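Pince Illska à doigts articulés, version poignet avec caméra courte

Prix : 1 687 € hors taxes, câble de poignet compris. Expédiée depuis notre atelier de Grerkcombe.

Nous avons longtemps hésité avant de mettre l'Illska au catalogue. Nous vendions déjà la Rullemden, la pince parallèle que beaucoup d'entre vous connaissent et qui nous a rendu de bons services, et l'idée d'ajouter une deuxième pince électrique dans la même gamme de prix nous semblait un peu gourmande. Et puis un client nous a demandé laquelle prendre pour démonter et remonter des ordinateurs de bureau (disques, barrettes, processeurs, enfin tout ce qui se coince, se clipse ou se tord), et nous nous sommes rendu compte que nous n'avions pas de vraie réponse à lui donner. Alors nous avons monté les deux sur le banc, l'une après l'autre, et nous y avons passé une bonne partie du mois de mai.

Ce qui suit est donc une fiche produit, mais aussi un peu un carnet d'essai. Les gens pressés trouveront les caractéristiques plus bas, les autres peuvent se servir un café !

Côté mécanique, l'Illska travaille avec des doigts à biellettes : quand on ferme, les extrémités se rapprochent en décrivant un petit arc, et les articulations cèdent légèrement si la pièce n'est pas tout à fait d'équerre. Sur la Rullemden, les mors glissent tout droit et ne pardonnent rien. Pour une pièce bien rangée dans son logement, les deux se valent. Dès qu'il faut attraper quelque chose qui se présente de travers, la souplesse des biellettes fait une vraie différence, et on s'y habitue très vite.

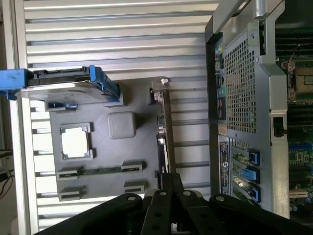
La caméra de poignet est le point sur lequel nous avons le plus changé d'avis. Nous pensions au départ la monter haut, pour voir large, et finalement nous l'avons descendue jusqu'à garder les doigts dans le bas de l'image, avec leurs axes argentés bien visibles. On perd un peu de champ, c'est vrai, mais on sait toujours où se trouve la pince par rapport à la pièce, et c'est précieux devant un disque dur dans son berceau bleu, dont la poignée dépasse sur le côté et qu'il serait facile d'accrocher au passage. Le plateau gris qui sert de gabarit a un autre mérite : il ne nous a donné aucun souci d'éclairage. L'aluminium rainuré du plan de travail, lui, nous a obligés à revoir l'éclairage deux fois. Si votre table est en métal nu, prévoyez un diffuseur, ou au moins un éclairage que vous pouvez orienter.

Pour la commande, nous utilisons le contrôleur Innes, vendu séparément. Il accepte les deux pinces sans changer de carte, ce qui nous a bien facilité la comparaison, et il permet d'enregistrer des profils de serrage que l'on rappelle d'une simple ligne dans le programme. Nous en avons créé un pour les berceaux de disque, un pour les barrettes et un, très doux, pour les processeurs. Ce dernier nous a donné du fil à retordre : trop mou, la pièce pivote entre les doigts ; trop ferme, on n'ose plus regarder. Nous nous sommes arrêtés à 60 % de l'effort maximal avec une fermeture lente, et c'est le réglage livré par défaut dans le profil « pièces fines ».

Nous avons fait tourner 200 cycles de prise et de dépose avec chaque pince, toujours avec les mêmes pièces et le même programme de bras. L'Illska en a manqué nettement moins que la Rullemden sur les berceaux de disque. Sur les barrettes mémoire, c'est l'inverse, et il faut le dire clairement : une barrette est mince, droite, elle doit descendre bien verticalement dans sa fente, et le petit arc des biellettes oblige à compenser la hauteur pendant la fermeture. L'Innes sait faire cette compensation, encore faut-il prendre le temps de la régler, et cela nous a demandé une après-midi entière, la première fois du moins.
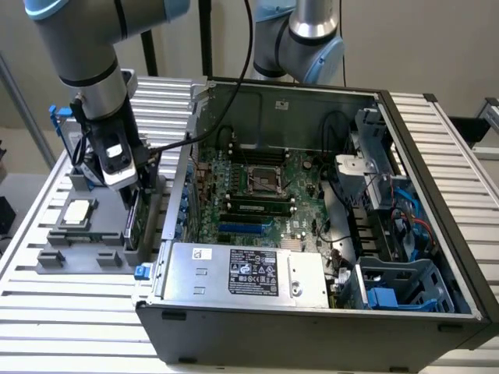
Reste la question du câble, que l'on oublie toujours au moment de commander et qui revient dès qu'on travaille à deux bras. Un câble de poignet trop long finit par traîner dans le boîtier et par frotter sur les composants, un câble trop court tire sur le connecteur quand le bras se déplie. Nous livrons l'Illska avec une longueur d'environ 107 cm, qui convient à la plupart des bras de table, et nous joignons des colliers souples pour le guider le long de l'avant-bras. Mettez-en au moins deux avant le coude. Si votre bras est plus grand, écrivez-nous avant de commander, nous préparons des câbles sur mesure et cela n'allonge le délai que de quelques jours.

Un mot aussi sur les gabarits. Beaucoup de clients veulent commencer directement sur une vraie carte mère, et nous comprenons bien l'envie, mais un plateau imprimé avec des logements aux bonnes dimensions rend la mise au point tellement plus sereine. On y pose le processeur, on règle la hauteur, on recommence, et on ne passe au boîtier qu'une fois la trajectoire bien propre. Gardez le boîtier couché, ouvert, et bloquez-le contre une butée : un châssis qui glisse de deux millimètres suffit à gâcher une matinée.

En résumé pour le choix : si vous manipulez surtout des barrettes, des cartes et des pièces plates bien alignées, restez sur la Rullemden, elle est plus simple à régler. Si vos pièces varient, si elles ont des poignées, des loquets ou des formes arrondies, prenez l'Illska.

Caractéristiques

Commande : électrique, compatible contrôleur Innes
Doigts : articulés, embouts interchangeables
Caméra : support de poignet fourni, deux hauteurs de montage
Câble : fourni, colliers compris
Profils livrés : berceaux, barrettes, pièces fines

Le contrôleur et les embouts de rechange se commandent à part.

Commentaires

Danilo Salazar
Merci pour cet essai, très complet. J'ai la Rullemden depuis deux ans et je confirme pour les barrettes, elle est imbattable. Est-ce que le support de caméra de l'Illska se monte dessus ?

Réponse de la boutique
Bonjour Danilo, oui, avec la bride intermédiaire. Elle n'est pas dans la boîte, mais demandez-la en commentaire de commande et nous la glisserons dans le colis avec plaisir.

mireille_b
Reçue la semaine dernière. Montage facile, notice un peu courte sur la partie compensation de hauteur. J'ai tâtonné avant de trouver le bon menu dans l'Innes, il est rangé sous « Trajectoires » et pas sous « Pince ».

atelier.du.quai
Pour l'éclairage sur table alu, j'ai collé une feuille de calque devant la lampe et ça va très bien, pas besoin d'acheter un diffuseur.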